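Mikkel Hafþórsson
May 2018

1/ People keep asking me whether machines can do housework yet. I run a small guesthouse, Ornthorpe, and I have spent a good part of the spring reading about it and talking to people who sell things. A thread on where I think it stands.

2/ Vacuuming is the easy one. You can buy a disc that does it while you are out. Ours does the upstairs hall every morning and gets stuck on the same rug fringe most weeks. I would still buy it again.

3/ A guest room is another matter. Before any vacuum can go over the carpet, somebody has to pick up the wrappers, the bottles and the paper bags. Picking up is the part I want to hand over, and it is the part with the fewest products on sale.

4/ Litter on a carpet sounds like one job. For a machine it is several. A bottle on its side can roll. A candy wrapper lies flat and gives you very little to grip. A paper bag changes shape when you squeeze it.
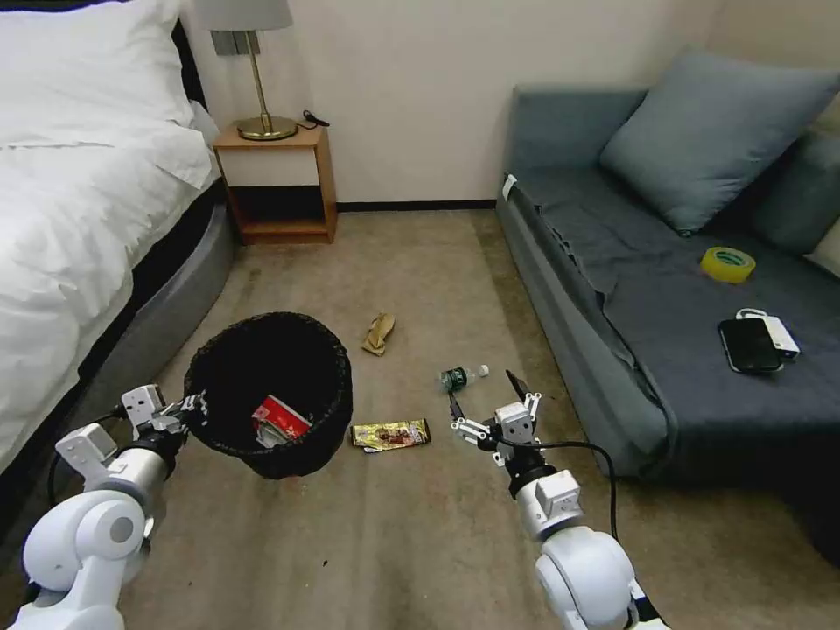 5/ Can you buy a machine today that clears a bedroom floor on its own?

6/ Not one I would leave alone with a guest's things. What I have been offered so far either needs a person standing by or only works with objects it has been shown before.

7/ The harder question is what counts as trash. A crumpled bag on the floor is probably trash. A roll of tape and a phone on the sofa are not. My housekeepers know this without thinking, and they still ask me about a half-full bottle or a receipt with a number written on it.

8/ Our rule is that anything on the floor that is clearly a wrapper goes, and anything on furniture stays. A machine could follow that rule. It would get it wrong when a guest drops a ticket on the carpet, so there has to be a way to get things back out of the bin before it is emptied.

9/ Two arms make sense to me for this. One holds the wastebasket and the other does the picking up. Watch anyone clean a room and you will see them bring the bin along and tip it toward the mess. With one arm you are walking back and forth all day.

10/ On speed, I don't mind slow. A room stands empty between checkout and the next arrival, and if the floor took 43 minutes I could live with it. What I can't live with is a machine that stops halfway and waits for help while the desk is busy.

11/ On price, a salesman from Sterden told me 2000 a month for a trial unit, plus 700 for setup. That is more than I can justify for picking up wrappers. If it also stripped the bed I would call him back.

12/ Beds are further off, I think. A duvet is big and soft and never lands the same way. I have seen a video of a machine folding a towel on a clean table and it took long enough for me to make coffee.

13/ My sister works on the packing floor at Cutik and says it is the same there. The conveyor and the box taper have been automatic for years. Sweeping up the scraps under the bench is still done by hand at the end of the shift.

14/ So here is the order I expect things to arrive in a place like mine. I am a guesthouse owner and no engineer, so take it as that.

15/ List, soonest first:

– Vacuuming open floor. Done, works, buy one.

– Picking light trash off carpet and putting it in a bin that one hand keeps tipped. Close enough that I would watch a demo.
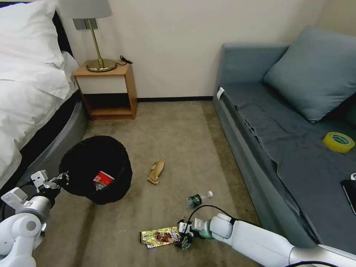

– Emptying the bin and putting in a new bag. I have asked three sellers and got three vague replies. Opening a fresh bag is fiddly even for me.

– Wiping the nightstand around a lamp and its cord without pulling the lamp off.

– Changing the bed. Years away, as far as I can tell.

16/ If you run rooms and have had one of these on trial, I would like to hear how many times a day you had to step in. The sellers don't put that number in the brochure.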